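Gripper kit review, minutes, Apr 28, 2022
Present: Kelechi Ogundipe (chair), Hadiza Fashola (minutes)

1. Volatano kit on trial from Nunska. Quote stands at 2,000 per arm, wrist camera included.
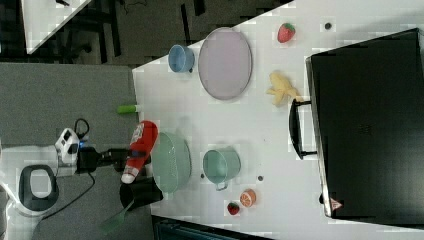 Cable routing was discussed first. Ogundipe wants a fixed clip at the wrist before any order. On grip, the squeeze bottle held lengthwise at the table edge was accepted as a fair test item — the mug on its side stays on the list for round 3.

2. Wrist camera. Fashola finds the blur too strong for labeling. Nunska to quote a faster shutter.

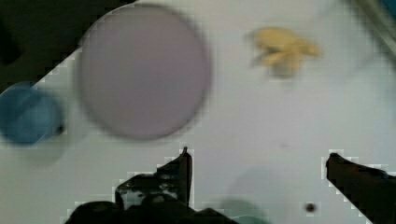

Wrist camera view, fingers open, disc at upper left.

3. Actions. Ogundipe: clip drawing. Fashola: shutter query, item 56 on the open list.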